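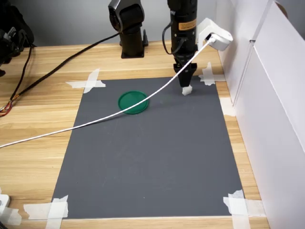 Nisthorpe College
Household Materials, Unit 4: Adhesive Tapes
Course handout, revised Mar 9, 2024

4.1 How a tape holds
Most household tapes are pressure-sensitive. The adhesive stays soft at room temperature and grips when it is pressed into the small hollows of a surface. Firm rubbing matters more than the amount of tape used. Dust, oil and furniture polish all weaken the bond.

4.2 Paper-backed tapes
Masking tape has a crinkled paper backing, so it stretches slightly and tears by hand. It is intended for short-term work. Left in place too long, especially in sunlight, the adhesive hardens and may stay behind when the backing is lifted.

4.3 Removal
Pull slowly and fold the tape back close to the surface. On finished wood, pull along the grain. Warm air from a hair dryer softens old adhesive. Students should test any solvent on a hidden spot first.

4.4 Peel exercise
Work in pairs. Cut strips 12 cm long and apply them to glass, painted board and bare wood. Wait 20 minutes, then hang weights from the free end, up to 700 g. Record the weight at which each strip begins to lift. Repeat with a strip that has been applied and removed once already.

Reading: Cho, Chapter 6, and the Fuddale tables, p. 199. The tables use older names for several tapes; a list of current names is kept in the Midthorpe reading room.

Record sheets are due at the start of the next session. Late sheets will be marked but not returned with comments.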